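Plandimeck > Programs > Equipment Reuse > Grantee Reports

Overview Reports Budget Contacts

Desktop Refurbishing: Progress Report for the Second Period

Prepared by Chrysanthi Psarras for the Butanden fund

You asked for a plain account of whether the refurbishing line is worth paying for. My answer at the halfway point is that I'm not convinced yet, and I would hold the next payment until the questions below are settled.

What the money bought

Of the grant, $700 went to tools, labels and replacement drives. The rest is still in the account. The proposal promised a short strip-down per machine: open the side, pull the drive, check the memory, close it up. That estimate came from Brosudum, who sell the tracking software, and I doubt anyone there had opened an old office desktop in years. The time goes into the cables. On a typical Dell board the memory slots are easy enough to get at once the side is off, but a thick run of black cable lies between the board and the drive cage, and it has to be moved before much else can be done.

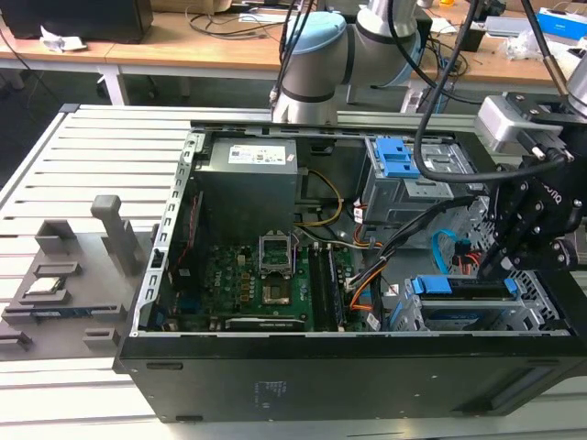

Where we stand

The plan called for 4 trial machines in this period. We finished 2. The other pair are waiting on a decision about their power supplies, which Domínguez wants to reuse and I would rather scrap. Reusing them looks good on paper – fewer parts to buy – but we have no load tester, and a supply that spins its fan has not shown much. I have asked for a written test procedure and have not received one.

Data cables are a smaller problem that keeps coming up. The proposal lists them as "reused, no cost." A blue SATA cable arching over the board to the drive bay may be perfectly sound, or it may have a tired connector, and looking at it doesn't settle the matter.
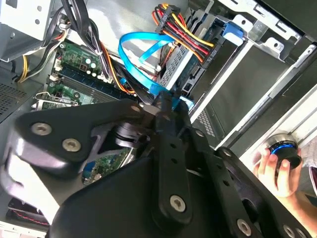

I would therefore put new cables in the budget and stop arguing over it. They're cheap next to the labor of reopening a case for a drive that drops out.

The claim I trust least is the resale figure. It assumes every unit sells at the top of its grade, with no returns. Neither finished machine has been offered to a buyer, so there is nothing to report on income, and I'd ask you to disregard the chart in the last report until there is.

Before the next payment

– Test procedure for power supplies, in writing
– Bench time logged per machine, including cable work
– One actual sale, with the price

The log sheets start in January. If the times come in near the original estimate I will say so.

Contact the program office | © Plandimeck | Back to top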